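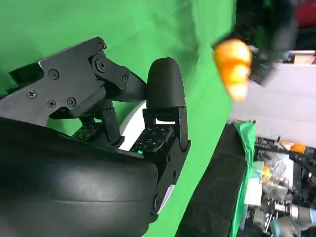
By Zlata Zinchenko | Clothes care at home | February

Wool coat smells of kitchen? Do not wash it yet. Hang it on a wide hanger near an open window for 8 hours, buttons closed, pockets empty. Then brush it from the collar down, always in one direction — a soft brush is enough.

For small balls under the arms I use the Culosora comb, very lightly, with the cloth flat on a table. Never pull them by fingers.

If rain caught you, shake the coat and keep it away from the radiator.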